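Bits and Brackets: the case against buying another organizer

Every September the same advice comes back to this newsletter's inbox. Buy a cabinet with a hundred little drawers, label each one, and your small hardware will never be lost again. I have bought the cabinet. I have bought it twice, in fact, the second time from Studen, who charged me $120 for a wall unit with tinted drawers that stick when the air gets damp. I still couldn't find an angle bracket when I needed one.

Hưng Huỳnh wrote in last month to say I was being unfair. He keeps a Studen unit over his bench and swears by it, all the drawers labeled in block capitals, smallest screws at the top. I asked him to go find an M5 washer while we were on the phone. He was gone long enough for me to make coffee. The washers were in the drawer marked WASHERS, he said when he came back, but so were all the other washers, and he'd had to hunt for a caliper to tell them apart. I count that as a draw.

My complaint is with the idea that sorting is a purchase. The Musura catalog has a spread this season on what they call a parts library, with modular bins that clip to modular rails, and the starter set goes up to 2000 pieces of storage if you keep adding to it. Who owns that much hardware? The people I know with a real pile of fittings have one coffee can, one bag of things left over from shelves, and a drawer they don't like to open.

So for the past few weeks I've been trying the cheap way, which came from Sang Đinh, who used to do stock for Clostholm and has no patience for catalogs. Cut a carton down until the sides are a few inches high. Put it in front of you. Whatever you're dealing with goes in the tray, one kind at a time, and it stays there until you've decided what it is and where it lives. Sang puts a dark cloth down first, mostly for the noise, though bare metal does show up nicely against it.
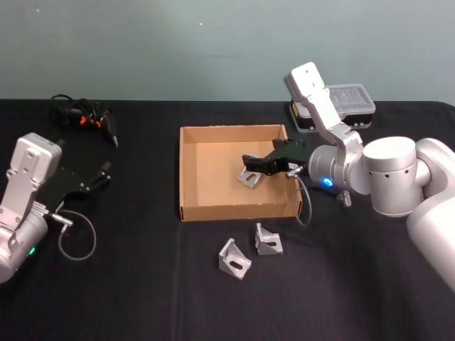

Does an open cardboard tray do the job of a compartment box?

For sorting and short jobs it does, and you can get your fingers around an awkward shape without fighting a divider. For storing very small things over months it's a poor choice, so move those into something with a lid.

I went in doubting all of this. A box with the top gone sounded to me like a thing that turns into a junk drawer by the weekend, and mine did the first time. I'd left it on the bench overnight and by morning it held a tape measure, two pens and a receipt. Sang says the tray has to be empty when you walk away. I say that if a system only works when you follow it perfectly, it's fair to be suspicious of it. We have not settled this.

Where it did win me over, a little, was brackets. Slotted angle brackets are a nuisance in any drawer. They hook on each other, they won't lie flat, and two sizes can look the same until you hold them up to the hole you need. In a compartment box they jam the lid. With a tray I could pick one up, turn it over, check the slot against a bolt and put it with its own kind. I got through 106 pieces of mixed hardware in an evening, which included some 20 minutes spent wondering what one of them was for. (Still don't know. It's in a jar.)

A few notes if you want to try it. Corrugated board is stiffer than the thin stuff cereal comes in. Don't cut the sides too low or round things will escape. Skip any carton that has held food. And clear compartment boxes with lids are fine for what's left at the end, so if you already own one, keep it. I just wouldn't buy a second before the first is full.

Đoàn, the hardware store by the bus station, leaves flattened cartons by the side door most mornings before nine, and they don't mind if you take one. Ask first anyway. Letters defending the hundred-drawer cabinet can go to the usual address, and Hưng has already sent two.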